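Hitthorpe Computing Forum
Hardware > Laptop repair and servicing
Thread: Battery replacement at the Stotasden depot, terms and turnaround

fenway_desk
Registered member
Posted Monday, 09:12

I write on behalf of a small office which sends its laptops to the Sekard service depot at Stotasden. We have been informed that, with effect from January, any machine submitted for a battery replacement must also undergo a full diagnostic inspection, for which a separate charge is made. The notice does not state whether the inspection may be declined. I should be grateful to hear from members who have submitted machines under the new terms.

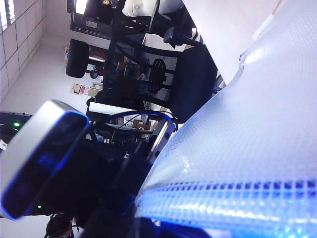
Bubble-textured sheet, with the indicator light showing green.

The machine concerned has recorded 571 charge cycles. It holds its charge for a morning and no longer. There is no fault with the keyboard, the screen or the storage, and we do not see the need for a report upon them.

gl_harrow
Senior member
Posted Monday, 09:47

The inspection may be declined. The form has a box for this purpose on page 2, beneath the section on data protection. If the box is left blank, the depot treats the inspection as accepted and invoices accordingly.

I would advise against declining it. A battery which has begun to swell will press upon the trackpad from beneath, and the damage is not always apparent to the user.

Tarn-Office
Member
Posted Monday, 10:30

I must disagree with the previous reply. Any competent technician will see a swollen battery on removing the base cover, and the cover has to be removed in order to fit the new one. To charge separately for looking at what is already open on the bench is, in my view, not acceptable. We submitted two machines and declined the inspection on both. Both were returned in full working order.

gl_harrow
Senior member
Posted Monday, 10:58

With respect, the inspection includes a charging test under load and a check of the power board. Neither forms part of an ordinary battery replacement. Whether the fee is set at the right level is a separate matter, upon which I express no opinion.

moderator_3
Forum staff
Posted Monday, 11:20

Members are reminded that prices quoted to them individually should not be reproduced in full on this board. General discussion of terms is permitted.

quillgate
Member
Posted Monday, 13:05

May I raise the question of parts? The Gajdoš replacement cell is offered by the depot as an alternative to the maker's own. Our quotation described it as "equivalent" without further detail. I asked for the rated capacity in writing and was given a figure of 4000 mAh, which is lower than that printed on the battery we returned. I have not yet accepted the quotation.
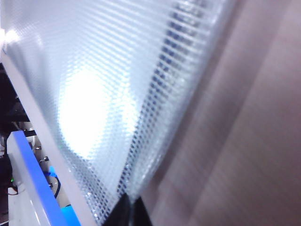
Packing for return is the other point on which the depot's guidance is unclear. The form asks for "suitable protective material" and leaves the matter there. My own preference is for a dimpled plastic sheet of the pale, translucent kind, with the small raised dimples set in close rows, wrapped twice and taped at the ends. It does throw back a strong glare under a bright light, so I would place the job number on a separate paper label where it can be read. Loose filling should be avoided — it works its way into the ports.

Tarn-Office
Member
Posted Monday, 13:41

We have used the Gajdoš cell without difficulty. I accept that the stated capacity is lower, but for a machine which spends its day at a desk the difference is of little consequence. Delivery of the maker's own part was quoted to us as considerably longer.

gl_harrow
Senior member
Posted Monday, 14:16

It is of consequence if the machine is later passed to a colleague who travels. I would ask for the maker's part and accept the delay. On packing I agree with quillgate, with the addition that the charger should travel in its own wrapping and not on top of the lid.

fenway_desk
Registered member
Posted Monday, 15:50

I thank members for their replies. We shall decline the inspection on this occasion and request the maker's part. I have written to the depot to ask that the box on the form be moved to the first page — I will post their answer when it is received.

quillgate
Member
Posted Monday, 16:22

Please also ask whether the old battery is retained by the depot or returned. Our form was silent on that point.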